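Mesier Keyless Lockbox, the large one
Reviewed after one listing, two price cuts and a sale

I sell houses, mostly older ones with stairs nobody has measured since Truman. A lockbox has one job, and I have owned 23 of them that did it badly. So when the Stindex dial box on my Cullden Street listing froze shut in December with a buyer's agent and both of her clients on the porch, I went home and ordered the Mesier.

It is a handsome lump. The body is heavy enough to make a doorknob sag, so hang it on a railing if the house has one. Setup took me 43 minutes, most of it spent persuading the app that I was a licensed agent and that my office did in fact exist. After that it behaved. You hand out a code with a start time and an end time, the other agent taps it in, the door of the box drops open and the key falls on their shoe. Every time. I have come to think of this as a feature.

The key compartment is generous. Cullden Street has a front door, a side door, a basement and a garage, and all 4 keys went in on one ring with room left for the mailbox key, which the sellers then asked for back.

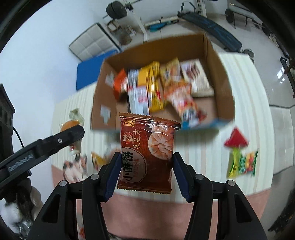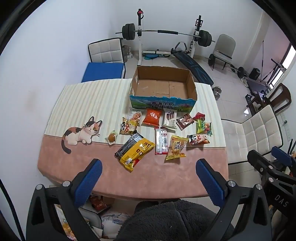 Lawal Omoregie wrote to say that his Mesier would not take a new code on a Tuesday morning open house until he stood within arm's reach of it, and that I ought to mention this before anybody tries to let in an appraiser from two towns over. Fair enough. Codes made ahead of time work from anywhere, but changing one means walking up to the box with your phone. If your listings are spread across a county, you will come to resent that sentence on the package about total control.

The showing log is the part I'd pay for again. It tells me who opened the box and when, so I can call for feedback while the agent still remembers which house had the pink bathtub. It also tells me that one agent booked an hour and stayed four minutes. I didn't call him.

Against it: the buttons are small for gloves, and the battery door needs a screwdriver of a size I have never seen in a kitchen drawer. The Ogundipe is cheaper and lighter and has proper big keys, though it keeps no log at all.

4 stars. I've put the Stindex in the garage, still locked, with somebody's house key in it.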